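Malon D-200 desk mat: long-term review

Most desk mats are sold on their looks, and the specification sheet stops at the dimensions. Malon publishes slightly more for the D-200: a felt face, a natural rubber base, a stated thickness of 5 mm and a machine-washable rating. I bought mine at full price in May and have used it daily at a fixed workstation.

Flatness comes first. The mat ships rolled around a card tube, face inwards, so the corners lift when it is first laid out. Mine lay flat after 12 hours with a book on each corner. The short edges kept a slight curl for longer, and this went after the first wash. Reversing the roll for an evening before laying it would probably speed things up.
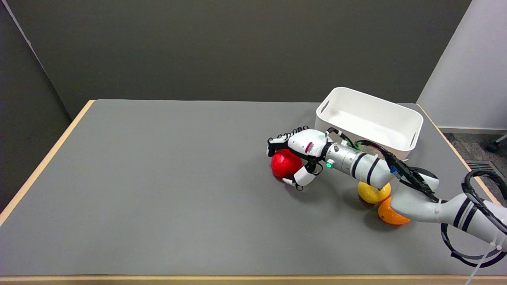 Grip depends on what is underneath. On lacquered wood the rubber holds well and the mat does not creep under normal typing. On glass it moves a little if dust gets in, and wiping both surfaces with a damp cloth restores it. On oiled wood I would be cautious. Natural rubber can mark an oil finish, and the leaflet says to lift the mat weekly.

Thickness tolerance is acceptable. I measured along all four edges with a calliper and found the long edges even, with the left rear corner slightly thin. A keyboard with rigid feet does not rock on it. A sheet of paper laid directly on the felt is too soft to write on with a ballpoint, so keep a pad to hand.

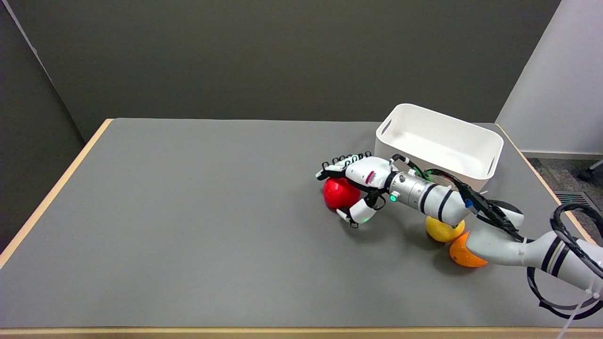 Washing is the weak point. The label permits a 20 degree cycle with no spin. Without a spin the felt holds a great deal of water, and drying flat on a rack took over a day. The colour did not run. Some pilling appeared where the right wrist rests, and a fabric comb removed most of it. Coffee came out; printer toner did not.

The obvious alternative is the Vernolach Plain, which has a thinner polyester face and a stitched border. It dries faster and tracks a mouse more evenly, but the stitching is raised and can be felt under the forearm. The Davmont sheet is wipe-clean and suits anyone who eats at the desk. It is also noisy under a keyboard.
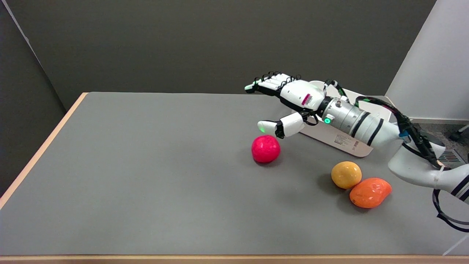 Words and testing: Styliani Mitsotakis-Vlachou
Published August 25, 2022

Price and availability: the D-200 is sold direct and through Ezzat, in one size only. Ezzat charges less for delivery but will not accept a return once the tube has been opened. Replacement corner tabs are listed on the Malon site and were out of stock when I checked.

Verdict: recommended for lacquered or laminate desks. Buyers who expect to wash it often should look at the Vernolach.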